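Avmont Table Display Kit: Set-up Guide
Section 6. Vases and stems
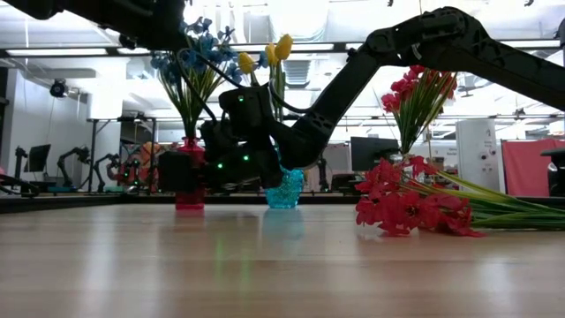
Fig. 6. Blue artificial stems with the red vase, yellow tulips with the turquoise beaded vase.

Before you start
Clear the table and wipe it down. Glossy tops show every fingerprint. Unpack the glass first, stems last.

CAUTION: Glass. Don't lift a vase by the neck, and don't slide it across the wood. Pick it up and set it down.

1. Wipe both vases inside and out with a dry cloth. For the beaded one use a soft brush, lint gets stuck between the bumps.

2. Put the red vase down first. Tall and slender, so it tips easier than the other. Keep it well in from the edge.

3. Turquoise vase next, to the right. Leave a hand's width between the two, more if the flowers tangle.

4. Blue bunch: hold it low and shake gently. Spread the long leaves outward with your fingers, a few at a time. Don't pull on the little star blossoms.

5. Lower the bunch into the red vase. Turn it untill the fullest side faces the room.

6. Tulips go in the turquoise vase. Heads close together, stems up tall. Bend a stem only if it's leaning, and bend it below the rim where it wont show.

NOTE: No water with the blue stems. Stains the inside of the glass and it's a pain to get out.

NOTE: Overhead lights leave bright streaks on a shiny top. Move the vases a little if it bothers you. Matte runner, part 577, sold separately.

Putting away
Stems out first. Wrap each vase on its own, upright in the box. Flowers lie flat on top, nothing heavy over them.

Missing or broken parts: write to Roos Goossens at Avmont and give the part number. Section 6 revised 25th May.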